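Kitchen Tips: Can a Machine Do Your Dishes Yet?

Posted Jan 2, 2022

Every December my kitchen turns into a dish factory, and every December I ask myself whether a robot could take over. This year I read up on it properly (well, between loads) and talked to anyone who'd listen, and I came away with a better idea of which chores are close, which are far off, and how to set up a sink so the job is easier for whoever or whatever is doing it.

What machines already do fine

Floors. I've had a Stelteck vacuum for 2 years and it handles crumbs, dog hair and the dry part of a spilled cereal box. It does not handle socks. Pick up the socks first, and tuck the fringe of the rug under.

Washing itself, of course. The dishwasher is a robot that stays put! Mine is a Jallwood and it runs every night. Scrape, don't rinse, and keep the big bowls off the bottom rack or they'll block the spray.

What they're still learning

Everything in between. Getting a plate out of the sink, turning it the right way up and standing it in a rack takes me a second and no thought at all. For a robot hand it's a real piece of work: the plate is thin, the slots are narrow, and a little too much squeeze or too little could mean a chip. Plates are the friendly end of it, too. Wait till you hand it a whisk, or a stack of lids that all almost match.

Folding fitted sheets: no. I can't do it either.

Set up your sink so it's easy for anybody

I picked these up while reading, and they've helped me and my very human hands.

Put the rack inside one basin if you have a double sink. Drips go down the drain and you get your counter back. Measure the basin before you buy – I brought home a Radebe rack that was 18 inches long and it had to go straight back to the store.

Load plates from the back forward, big ones first, and leave an empty slot between deep ones.

Keep the other basin clear while you work. Dirty things wait on the counter, on the far side from the rack.

Buy plates in one shape. We switched to plain flat ones and the rack holds more than it used to.

Let things air dry for 20 minutes, then towel off the rims and put away. Cups take longer.

Wipe the rods of the rack with white vinegar when they get cloudy, and rinse well.

So should you wait for one?

I wouldn't. A friend of my sister's has put $300 into a jar for the day a kitchen robot goes on sale, and I love the optimism, but I think she'll be drying her own pans for a while. If I had to guess, plates and plastic cups will come first, then flatware, with knives and Grandma's stemware way at the back of the line.

Next up is cleaning the gasket on a front-load washer. Bring an old toothbrush.

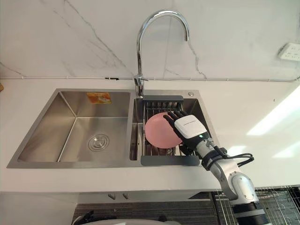

A pink plate held upright in the rack, right-hand basin.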